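Zudico Community > Kitchen & Home > Small appliances

Moving into a studio with almost no counter. Do I need an oven, or can I live on a microwave?
Posted by catico_fan, 14th January
3,291 views

I'm moving into a studio at the end of the month and the kitchen has a sink, a fridge and one short stretch of counter. No oven, no stove. The landlord says I can bring whatever plugs in. I like to cook (mostly soups, rice, vegetables, eggs) but I've never done it without burners. Has anyone gone a whole year this way? What did you miss?

Peppermint_Jo

Toaster oven. Get a toaster oven. You'll want toast.

Ekkachai Yensuk

Oh, you are going to have fun with this! I did it from May to the following spring in a place about as big as a parking space, and I still cook half my dinners the same way.

Rice is the big surprise. One cup of rice, 2 cups of water, a deep bowl (deeper than you think, it foams up like crazy), lid on loosely, then let it sit ten minutes before you touch it. Potatoes are great too, poke them all over first. Sweet potatoes even better! For soup I chop everything small and start the onions alone with a bit of butter, and then the carrots go in with the stock.

Eggs take practice. Scramble them in a mug, stop every 20 seconds and stir, and take them out while they still look a little too soft. Never put one in with the shell on, please.

What I missed was anything crispy. A small electric skillet fixed that, and it lives on top of the fridge when I'm not using it. I'd buy that before a toaster oven, sorry Jo.

As for the microwave itself, go plain. I had one with 101 programs and used the popcorn button. Knobs are so much nicer, you just turn and go. And measure how far the door swings before you pick your spot! Mine opens to the left and I had it jammed against a wall for a week. 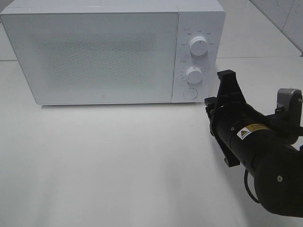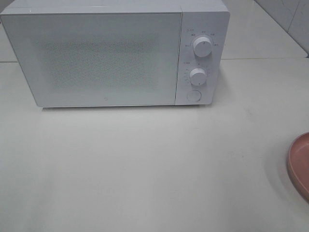
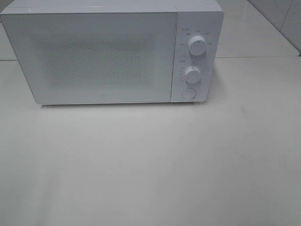
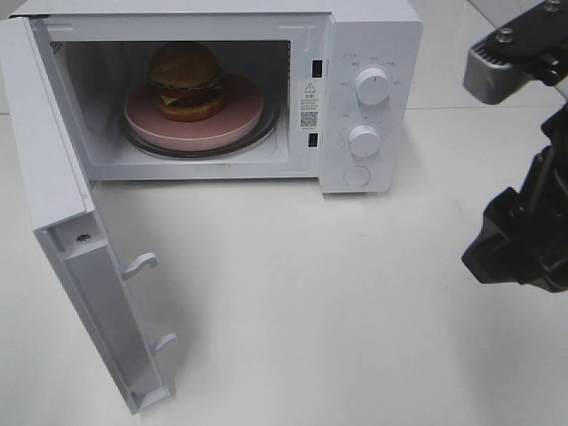 White countertop microwave, with the door open in the last one

Forsberg_kitchen

Check the outlet before you run a skillet and a microwave together. My old building tripped every time. Otherwise agree with the rice method, I use a bit less water.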